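Lirkaldale Furnished Rooms: progress report to the Vostudness Fund
Report date: 12/05/2020
Covers: the period since our October update

Hello again, and thank you for being so patient with me on this one! I know the last update was mostly numbers and a long grumble about the boiler, so I've tried to write this one the way I'd tell it to you over coffee. The short version is that the bedrooms are coming along, the bedding is nearly sorted, and the storage problem is still very much a storage problem.

You'll remember that your grant was for making the Lirkaldale rooms livable for people on short stays — a proper bed, clean bedding, somewhere to put your things. Of the money set aside for beds and bedding we've now spent $2,266, and all of that went through Hattori, who gave us a decent price and delivered when they said they would (twice!). Nothing has gone over budget so far. I'll send the receipts in the usual envelope.

Beds first, as they're the part I'm happiest with. We went for the grey upholstered headboards with the vertical channels, and I'm so glad we did. They wipe down well, they hide small marks, and they make a plain room feel like somebody thought about it. The beige duvets looked a bit dull to me in the catalog, I'll admit, but next to the grey they're lovely and calm. The walls are plain white all through and they do pick up scuffs. I've got touch-up paint on the list for spring, and I'd like to do every room in one go.
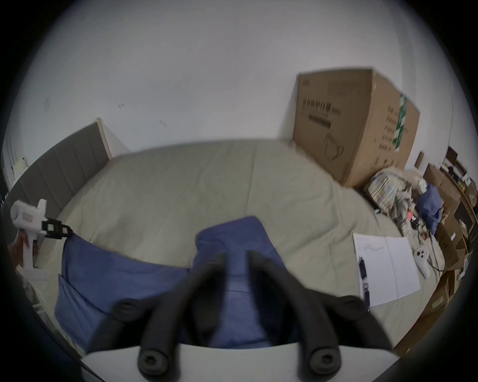 On to laundry and folding, where most of my hours have gone. Our routine now is to strip the bed, get everything folded on top of it, and only then put things away, so there's one surface to work on and nothing lands on the floor. It sounds obvious written down, but before this we were folding in the hallway, on chairs, on the stairs, wherever. Clothes and small cloths get done first and bedding last. I've timed it and a full turnaround on a room comes out at 60 minutes if all the sheets are already dry, which is a good deal better than where we started. Big things like duvets still need two people unless you've got very long arms (I don't).

We've also moved to fitted sheets everywhere, in a pale beige-grey. The flat ones came loose constantly and I was forever tucking corners. The fitted ones do wrinkle, and I've decided I can live with that! We own almost 67 pieces of bedding now if you count pillowcases, and I do want to count pillowcases, having washed them all.

Storage is the sore spot. Each room has its bed and some shelving, and then all the rest of life has to fit around that. Cardboard boxes pile up faster than we can flatten them, the supply boxes end up beside the beds, and water bottles get stacked wherever there's a gap. This year has meant keeping masks on hand too, and those boxes are big. The bed itself turns into a desk, a charging spot and a clothes rail by the end of the day, and I can't blame anyone for that when there isn't a desk in the room.

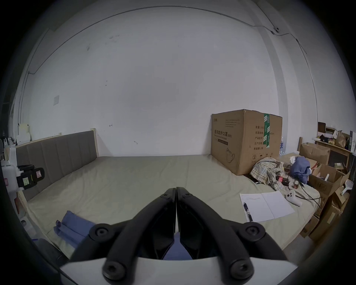 So my main ask for the next stage is furniture with some storage built in. I've had a quote from Cekulus for under-bed drawers and a narrow desk, and I'd like to try 2 rooms before we commit to the rest. If the drawers don't run smoothly or the desk makes it hard to get around the bed, we'll have found out cheaply. I'd also like a basket for cables in each room, nothing fancy, just somewhere for chargers to live when the bed is being changed.

A few smaller things while I have you. The shelf units are holding up fine but could do with one more shelf each. We need more dustpans — they wander off. The spare blankets you asked about are washed and bagged, and I'm keeping them back until it gets properly cold. The boiler, before you ask, has been serviced and is behaving.

Still to do before the next report: touch-up paint, flattening and clearing the boxes, labels on the linen shelves, and a yes or no from you on the Cekulus trial. If it's a yes I can place the order the same week, and I'll write again once the drawers are in and I've had a chance to fill them.

With warm thanks from all of us at Lirkaldale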